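Search products, part numbers, manuals

Vasberg G2 two-finger gripper – product page and safety notice

The G2 is a parallel gripper for light bench work, supplied with moulded black fingers and a wrist camera bracket. It fits the Hosoda and Grarkeo arm flanges without an adaptor. Finger sets are sold in pairs and must not be mixed between batches.

Safety notice, last revised 2/4/23

Units running firmware 37 can lose grip force after an emergency stop. When power returns, the controller reads the fingers as closed and holding, but the motor current stays at the idle level. A held part can then slip or drop on the first fast move. The status light remains green and no fault code is logged. The Urkotby service desk has received nine reports, none involving injury.

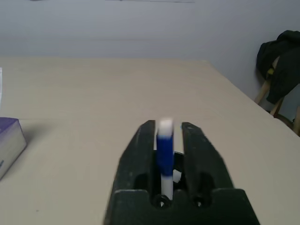
Grip force should be checked after every emergency stop until the update has been fitted. Use a light object with parallel sides. A marker held upright between the two fingers, with its cap just above the tips, is suitable, as any slip shows against the finger edge. Raise the arm slowly, hold for 10 seconds, then repeat at working speed. If the object moves, open the fingers fully, home the gripper and test again. Do not place hands below the fingers during the test.

Dust on the fingers also reduces grip and can be mistaken for this fault. Wipe both inner faces with a dry cloth before testing. Solvent cleaners attack the finger material and void the warranty.

The update restores the holding current before the arm is released. It takes over 300 seconds to load – do not cut power during this time. Grippers that fail the test after updating should be taken out of use and returned with the test record.

Service contact: Itzel Zepeda, Urkotby service desk. Quote the serial number from the base plate.

Page last updated: June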